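To: Skokell users list
Subject: Re: Tositport hand, evaluation units

Dear all,

On behalf of the Grindton workshop I am replying to the message sent to this list in March, the relevant part of which is repeated below.

> We are considering the Tositport hand for small board handling.
> The supplier quotes 200 cycles an hour and a service visit every
> 10 months. Has any member had one on loan, and were the fingers
> suitable for bare circuit boards?
> Aoi Uchida

We have had 2 units on loan under order 1373. The hand is supplied with its own wrist plate and one cable, and fitting it to our arm took a morning. The manual is clear on mounting but thin on grip settings – members should ask for the separate sheet, which is sent on request.

Our trial concerns passing single boards between the hand and a person seated at the bench. Boards are held upright by the fingers, and card trays with narrow slots are kept on the same table. We have not tested the quoted rate and cannot comment on it.

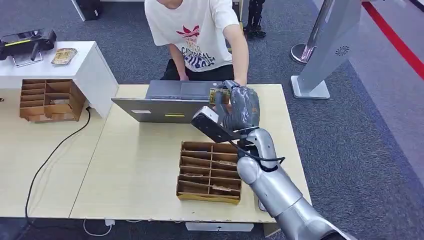 Juška wrote to us separately to ask whether the loan terms cover worn finger pads, as their own agreement left this out and the pads were charged at full price. Our terms do cover them, under the heading of consumables, for the length of the loan only.

Members wishing to see the loan agreement may apply to the workshop office. The units go back to the supplier at the end of the month.

Yours faithfully,
Grindton workshop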